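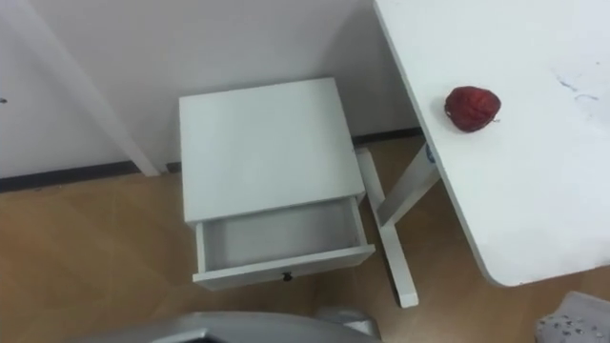

Item 1: nightstand with the drawer partly out, beside the white table.

Furniture check, Birnton room, November
Checked against the Muvenia room list, version 6

1. Nightstand, drawer
Contents: none. OK.
Knob: present, in the center near the lower edge. OK.
Comment: Please close the drawer completely after use. A drawer that stays open is at the height of the shin.

2. Nightstand, position
Near the wall: OK.
Comment: The foot bar of the table passes close by it. Keep the nightstand where it is, and do not put it in the walkway.

3. White table, surface
Condition: acceptable, slightly worn and smudged.
Comment: There are faint bluish marks. I ask to try first a soft cloth with soap. No scouring powder, it makes the surface dull.

4. White table, base
Label under the edge: present, do not remove.
Comment: The foot bar lies on the floor, and a person who comes around the corner can catch the toe. Tightening of the bolts is to be repeated every 5 months.

5. Things left on the table
One small red fruit piece, near the left end.
Comment: It may stay, but it should be placed farther from the edge.
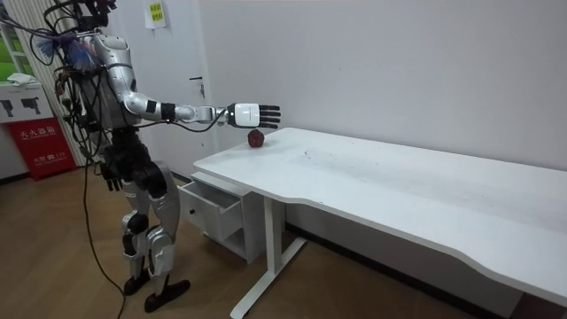
Reply received on point 5: could the list please say how far from the edge? In the Clirkico rooms we keep 9 inches, and it is easy to remember.

Accepted, I will write 9 inches in the next version.

Open points: 3 and 5.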